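Dramani Makers' Help > Home and Shared Workshop Builds > Grippers and arms

Washing-up arm drops plates but loves sponges. What am I doing wrong?

Posted by Chiamaka Olatunji, 10 October 2022

Hello all! I've been building a little washing-up helper in our shared workshop since July and I'm having the best time with it, but I've hit a wall with the gripper and would love some ideas.

The arm is a Himar kit that I've stretched a bit (longer forearm, new elbow bracket, much swearing). It has a two-finger gripper driven by one servo, with flat printed fingers and a strip of bicycle inner tube glued on each. The dream is that it picks up a plate, holds it still under the tap and lets a second, much simpler arm scrub it. For now I only want it to pick one thing up and put it down somewhere else without a crash.

I'm practising at floor level, with the arm clamped to a low trolley, so nothing has far to fall. My two test objects are a round plastic plate and an ordinary kitchen sponge with a green scouring side, set down next to each other.

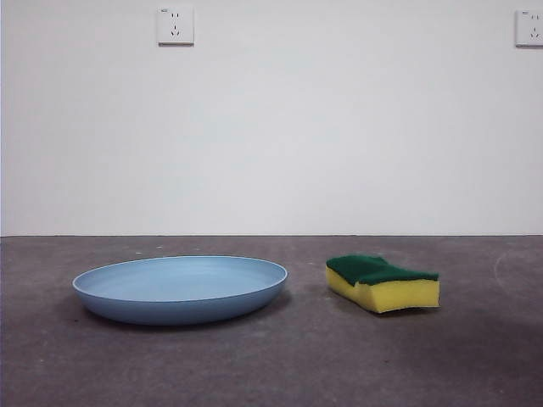

The sponge is a joy. The fingers come down either side of the waist, squash it a bit, and up it goes. I've had 18 good lifts in a row! The plate is another story. I come in from the side and try to pinch the rim, and one of three things happens: the lower finger hits the floor before it gets under, the plate skates away from me, or I get hold of it and it slowly tips out of the fingers on the way up. My best run so far is 3.

I've tried closing harder, which made the servo hum and get warm, and I've tried closing slower, which helped a tiny bit with the skating. The position comes from a webcam overhead and it's good enough for the sponge, so I don't think it's that, but I'm happy to be told otherwise. Is it the fingers, the approach or the servo? I'd like to keep to one servo in the hand if I possibly can.

Fluten
Member, mostly arms and legs

What a lovely project, and 18 in a row on the sponge is great going! I think your arm is fine and your fingers are the wrong shape for the job. A sponge forgives everything. It squashes, so it meets your flat fingers over a big area even if you're a bit off to one side. A stiff rim gives you a thin line of contact, and all the weight of the plate hangs out beyond it, so of course it swings down.

Three changes, and I'd do them in this order.

Stop coming in from the side. Point the hand straight down and straddle the rim, one finger inside the dish and one outside. The outside finger then only has to reach down next to the plate, and you never need to get under it. If the side slopes, tilt the wrist until the fingers follow the slope. On mine that was 15 degrees, but yours will depend on the plate.

Next, make the fingers wider. Two little pads on the outside finger with a gap between them, and one pad on the inside finger facing the gap. Three points of contact on a curve will stop it twisting, where two flat fingers let it pivot like a door. You can print this as a slip-on cap and leave the sponge fingers as they are underneath.

Last, swap the inner tube for something softer and thicker. I cut mine from a cheap foam mouse mat and change it when it goes shiny. Then you can back off the servo, which sounds as though it's working too hard anyway. Have it close until the current starts to climb, ease back a touch and hold there.

When you lift, go up a finger's width and wait a second before you carry on. If it's going to tip it will tip then, and you can put it down again and have another go. Please post a video when it works, I want to see this!

Drindar
New member

suction cup. fish tank pump run backwards and a cup off a bathroom hook. I lift tiles with mine no bother. might not like a wet plate though, haven't tried

Himar_Hands
Member

Agree with Fluten about coming from above. One thing to check first: you say the webcam is good enough for the sponge, but the sponge would hide quite a lot of error. Put a sheet of squared paper on the floor, tell the arm to touch the same crossing 13 times with a pencil taped to the hand and look at the spread of the dots. My stretched forearm wandered by up to 8 mm until I put a second screw through the elbow bracket, and the rim of a plate is a good deal thinner than that.

Also check you're aiming at the rim and not the middle. If your code finds the centre of the blob (most of the beginner ones do), you need to add the radius of the plate in whichever direction the hand is coming from. Sounds silly, but I lost a whole weekend to it.

And I wouldn't go for suction if it's ending up under a tap.

Chiamaka Olatunji

Oh these are brilliant, thank you! Did the pencil test straight away and my dots look like a swarm of bees, so the elbow bracket is coming off tonight for a second screw. Caps for the fingers are on the printer now with the two pads and one pad, and I've found an old mouse mat to cut up. Drindar, I do have a spare pump so I may try yours as well, just for fun. Will report back with a video once the new fingers are on.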